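Cleaning rules for pads + dishes, what are you all doing?

flerneck_ops
Need a sanity check. We run pick and place on real food at the Flerneck site, mostly fruit on plates. Our written rule is wipe the finger pads every 90 picks, full swap at end of shift. New lead wants it every 17. Says textured pads hold juice. I get it but thats a lot of stops. Anyone got a rule they can defend?

tomcat_17b
17 is nuts for whole fruit. For cut fruit, maybe.

grippyshoes
Depends on the pad. Smooth silicone, sure, go long. Anything with a rough face, go short. We went by time at first, then by count, count is easier to audit.

Also write down WHO wipes. Ours just said "pads to be wiped" and guess what.

cosel_nights
Disagree with going by count at all. At Cosel the trigger is an event — drop, squeeze mark, visible smear, change of item. Any of those, stop and wipe. Plus start of shift. Count gives people an excuse to ignore a smear at pick 40.

tomcat_17b
Event only works if somebody's watching. Night shift isnt.

cosel_nights
So log the wrist camera and flag it. You have one anyway.

flerneck_ops
We do both kind of? Count in the procedure, event in the training slides. Probably the problem right there, two documents. Last audit pulled 271 log lines and 2 had a reason filled in. Not great.

blondal_mk2
Blöndal cell here. Put the dish in the rule too. Everybody argues pads and then the same plate goes round all day. Look at the well of the plate before each run, specks or smudges mean it gets pulled. Takes a second.

And keep approach speed in the same doc. Fast approach near the rim = fruit rolls = bruise = juice on the pad. Same root cause, should be same page.

grippyshoes
+1 on the dish. Never thought to write that down tbh

flerneck_ops
OK so draft so far. Wipe on event, hard cap at 90 either way. Dish check before run. Swap pads when item changes. Finger comes in low from the side and goes between fruit and the middle of the plate, no pushing down from the top.

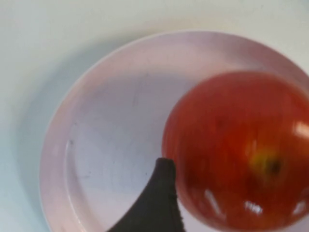

Also thinking closing force gets its own line, per item, with a name against it when it changes. Right now anybody can bump it and we find out later from the bruises. Apples and pears should not share a number imo. Will post the full page when the lead has had a go at it.

tomcat_17b
Still say 90 is fine with no events. But ok. Cap is good.

cosel_nights
Cap is a compromise I can live with. Put the smear rule FIRST on the page, not under it.

Comments (3)

pelt_r: We copied something like this for our Ivotix arms in December. The item change line was the one people skipped. Made it a screen prompt, better now.

quietbench: what cleaner are you useing on the rough pads? ours go tacky

blondal_mk2: @quietbench check the pad maker's sheet, some don't like alcohol. Warm water and mild soap for ours, then air dry.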